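Chibuzor Bassey
5/25/19

OK friends, a little thread on sleep, because so many of you asked after my last one (and bless you for asking!). I spent most of March wide awake at 3 in the morning, staring at the ceiling and writing grocery lists in my head.

First thing I changed was coffee. None after lunch, and yes, I sulked for a good long while, ask anyone at Duma.
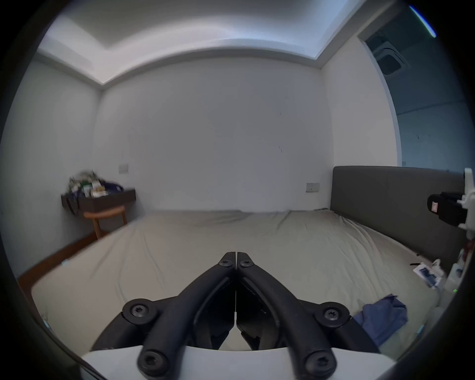 Second thing, I read for 20 minutes before lights out, on paper. Right now it's a big old family saga set in Vovstead, 865 pages, and I'm on page 329 and already dreading the end.

Third, the phone charges in the kitchen overnight. I missed it terribly at first, and now I mostly forget it's there.

If you have a bedtime book you love, send it my way, please! Long ones very welcome.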